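Nutgate Bin-Picking Kit – Trial Cell Inspection Checklist, With My Comments
Filled in by: Esi Addo
Date: Jun 30, 2018
Kit on trial from: Nutgate
Trial site: Brorberg, back workshop

Hi all! Cecilia asked me to go through the Nutgate sheet properly before we decide whether to keep the kit, so I did, and I wrote down a lot more than the little comment boxes allow. Marks are OK, FIX (do it before the next run) or ASK (question for Nutgate).

SECTION A – Before power on

A1. Emergency stop within reach of the operator's chair
OK. Pressed it, reset it, pressed it again. It has a nice solid click. I'd still like a second one by the door and Ebenezer agrees with me.

A2. Walkway clear, floor tape in good shape
OK. I swept first (somebody had been cutting foam).

A3. Controller cabinet closed, fan filter clean
FIX. Door was closed but the filter was gray with fluff. The Nutgate manual wants it changed every 900 hours and our log doesn't say when we started counting. I put a new one in and wrote the date on the frame.

A4. Teach pendant cable free of kinks, enabling switch working
OK. Squeezed it fully, let go fully, arm stopped both ways.

A5. Speed limited for setup mode
OK. Limit was already set and it needs the supervisor key to change. Anayeli has the key, so bug her and not me!

SECTION B – Software and paperwork

B1. Bin dimensions in the software match the bin in use
FIX. The file still had Nutgate's demo bin in it. I measured ours, typed in the new numbers and had Ebenezer read them back to me. Please do this as a pair every time.

B2. Collision zones loaded after restart
OK. Took me a while to find the screen – it's under "Cell" and then "Limits", which the manual never mentions.

B3. Risk assessment on file
ASK. We have Nutgate's general one. Augustina wants one written for our own cell and I think she's right, the general one assumes a fence on all sides.

B4. Price and service terms
ASK. The service plan is quoted at $2,929 a year and I can't tell if gripper wear is in there or extra. It isn't a safety item, I know, but there's no other place on the sheet for it.

SECTION C – Bin, arm and gripper

C1. Bin secured and placed to the marks
OK. I like the clamp on the rim, it's quick. Check it by hand at the start of each shift, though, and give the bin a good shove. If it slides, the whole calibration is off. Line up with the blue tape before you tighten.

C2. Cable bundle tied and clear of the joints
ASK. The loop beside the orange joint looks wide to me for working down inside a bin with walls that tall. Could Nutgate tell us how much slack they want there? I'd also like those thin wires by the gripper looked at.
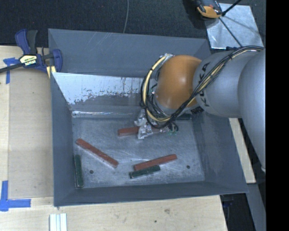
C1 to C3: gripper down at a red bar, clamp on the left rim.

C3. Gripper covering intact
FIX. It's crinkly stuff and I can't judge wear on it by eye. Feel along the fingers with the power off and rewrap if anything catches your glove. I've ordered spare wrap.

C4. Bin surface checked for sharp edges
FIX. There's a worn, flaky band on the back wall. Gloves on when you reach in, please, and file down anything that snags.

C5. Tools and loose items kept off the work area
FIX. Put hand tools back on the rack before a run. Yes, me too.

SECTION D – Overall

I'd keep it for the rest of the trial. Setup was friendlier than the Horia kit we had in February, and the stop behavior gave me no worries at all. What I want before we sign is a straight answer on C2 and B4, plus our own risk assessment.

Open FIX items go to Ebenezer, ASK items go to Cecilia, who has the contact at Nutgate. Next check is due before the new bars go in.

Signed: Esi Addo
Second reader: Augustina Quansah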